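Skikness Reading Room: progress report to the Kusen Fund
July 26, 2021

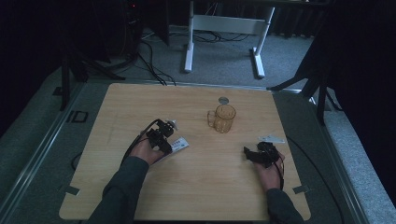

One of our light wood tables, with rounded corners.

What a month! The shelving from Doucette went up in a single weekend and we now have space for 900 books (the old cupboard held far fewer, and the door stuck). Around 40 families have joined so far, and the Pukitz bus stops right outside again, so we expect more once the holidays get going.

Story mornings run 3 times a week and the under-fives love them. Spending is on track, with £90 left in the paint budget. We'd like to put that towards floor cushions if you agree.

Still to do in August: label the large print section, fix the porch light and open on Saturdays.

Recent reports
Choosing the shelves
Spring book appeal
Opening hours survey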